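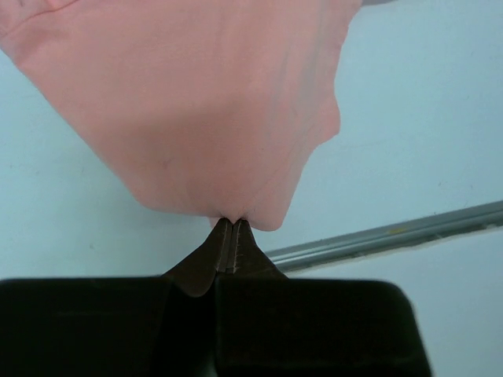

Unthorpe workshop members finish first working version of cloth-handling arm

UNTHORPE, August. Two members of Broltow Workshop, the shared making space in Unthorpe, have completed the first working version of Markari, a bench-top robot arm built to pick up clothes one at a time. The arm was put together in the workshop and in a spare bedroom, using a second-hand arm, a gripper made on site and a small camera mounted at the wrist. The drawings, parts list and control software will be released free of charge this month.

Omid Karimi and Golnar Babaei began the build last autumn. The first version does one job. It looks down at a piece of clothing, chooses a place to take hold, closes two narrow fingertips on the cloth and lifts it clear of the table. It can then carry the garment to one side and let go. It does not fold, and it does not yet sort.

Why cloth

Most hobby arms are tried out on blocks, cups and other things that keep their shape. A shirt has no fixed shape. It looks different each time it is put down, and it changes again as soon as it is touched. Karimi had spent a winter getting an older arm to stack wooden bricks and wanted a harder task that could still be done on a bench.

"I had a pile of old tops that were going to be cut up for rags," said Karimi. "I put one in front of the arm to see what it would do. It pushed it off the table. That was more or less the start of it."

A lightweight pink garment from the pile has been used for much of the testing. Light fabric is difficult for this kind of gripper. It slides away from the fingers when they come down, and when they do close there may be only a few threads between the tips. Heavier cloth such as denim is easier to find and harder to hold.

The gripper

The gripper took up most of the build time and went through 4 complete designs. The first had wide flat pads, which held well but pressed the cloth against the table and could not get underneath a crease. The second used a small suction cup and was dropped after a fortnight, as air came straight through the weave. The third had narrow fingers with a spring in each one, and these worked loose.

The present design has two fingers that rise from a wide base and taper to a small tip. Nothing at the end is wider than it needs to be, so the tips can go in on either side of a fold and pinch it. The base of each finger slopes outwards to give it stiffness. The drive parts sit in a dark housing underneath, and a worn finger can be taken off and changed in a few minutes with one hex key.

Babaei drew the fingers and did the fitting. She repairs sewing machines for a living and took the idea of the narrow tip from a pair of tweezers used for threading.

"People pick up a shirt by pinching it, and they do it without looking very hard," said Babaei. "We copied the pinch. The looking is Omid's side of things and it has taken him longer than he said it would."

The camera

The camera is fixed at the wrist and looks along the gripper, so the fingertips are always in view. An earlier set-up had a camera on a stand at the side of the bench. It gave a good view of the table and a poor view of the cloth at the moment of the grip, which was when it was needed. With the camera at the wrist, the software can check after each attempt that there is cloth between the tips. If there is none, the arm opens the fingers, backs off and has another go.

The wrist camera has drawbacks. A garment that has been lifted can hang across much of the view and hide the table behind it. For this reason the arm takes its picture of the table before it moves in, and relies on that picture until it has let go. The team intends to put the stand camera back as well, so that the two views can be used together.

Testing to date

The pair have logged 2759 grip attempts. Each entry records the garment, the position of the arm, a picture from the wrist camera and a note on whether the cloth was held. Failed attempts are kept in the log along with the good ones. All of the entries will be included in the release.

The most common fault is a grip that takes hold and then slips during the lift. The second most common is a grip that takes two layers where one was wanted, for example the front and back of a T-shirt together. Seams help, as they give the fingers something thicker to close on, and the software now gives preference to a seam when it can find one. Zips cause trouble and are left out of the testing for the time being. So are socks, for the opposite reason: they are so small that the arm nearly always gets hold of them and little is learned.

One run on the bench is limited to 60 minutes. After that the motor in the wrist is left to cool and the fingers are checked for wear. A person has to be present throughout, with the stop button in reach. This is a rule of the workshop for any powered machine that moves by itself, and the same advice is given in the build notes.

The bench

Markari works over a flat, pale surface, which makes coloured cloth easier for the software to pick out. White garments are still a problem on it, and a darker board is being cut for those. The surface also picks up smudges and bits of fluff, and has to be wiped now and then or the software marks the larger specks as something to pick up.

Builders who want to copy the bench do not need to match it closely. A tabletop or a sheet of board will do if it is plain, flat and firmly held. The notes ask for a clear space on all sides of the arm equal to its full reach, with nothing hard at the edge for the elbow to strike. Karimi's bedroom set-up was too close to a radiator, and one of the early arm covers was cracked that way.

Parts and tools

The arm was bought second-hand from Rashti, the surplus and spares shop in Unthorpe, which also supplied the power unit and the motor for the gripper. Rashti has since agreed to keep a small stock of suitable motors and bearings for anyone in the area who wants to build the gripper. The shop is not selling a kit, and there are no plans for one.

The tools needed for the gripper are a 3D printer, a small drill, a set of hex keys and a soldering iron. All of these are available to members at Broltow Workshop. The fingers can be printed overnight. The rest of the assembly took Babaei a weekend once the design was settled, and she expects a first-time builder to need longer, mainly for the wiring, where the cables have to be led past the wrist with enough slack for it to turn both ways.

What will be released

The release will contain:

Drawings and print files for the fingers and the housing
A parts list with acceptable substitutes
The control software and set-up instructions
The full log of grip attempts, with pictures
Build notes, including the three earlier gripper designs and what went wrong with them

The drawings for the earlier designs are included at Babaei's request. She has asked that anyone who gets the sprung fingers to stay tight should write in and say how.

The software has been run on one laptop and one desktop computer, both several years old. It does not need an internet connection once installed. Users with a different arm will have to write their own section for moving it, and the place where this goes is marked in the files.

Next steps

Work on the second version has started. The first aim is to hang a garment from one point, take hold of it again lower down with a second gripper and spread it out. This is needed before any folding can be tried. A second arm has been found, also at Rashti, and is waiting for a new elbow bearing.

Sorting by colour may come before that, as it needs no new hardware. Karimi has a rough version running on his own computer but has not tried it on the bench. Neither builder has set a date for folding.

Seeing the arm

Markari will be running at Broltow Workshop during the August open evening, from 6pm. Visitors may bring an item of clothing for the arm to try. Items should be clean and dry, with no zips, pins or beads, and should be things the owner would not mind seeing pulled about. Children are welcome with an adult and will be asked to stand behind the line on the floor while the arm is moving.

Members who would like to help with testing can put their names on the sheet by the electronics bench. No experience of robots is needed. Most of the work is laying out clothes, pressing start and writing down what happened.

About Broltow Workshop

Broltow Workshop is a shared making space in Unthorpe with areas for wood, metal, textiles and electronics. It is run by its members and is open to new ones. Inductions are held for the printers, the lathe and the laser cutter, and benches can be booked for longer projects.

Notes to editors

Omid Karimi and Golnar Babaei are both available for interview. Photographers are welcome at the open evening and are asked to arrive by 5.30pm if they would like the arm stopped or moved slowly. The name Markari refers to the whole machine, including the arm, gripper, camera and software. It takes a capital M and no article.

Ends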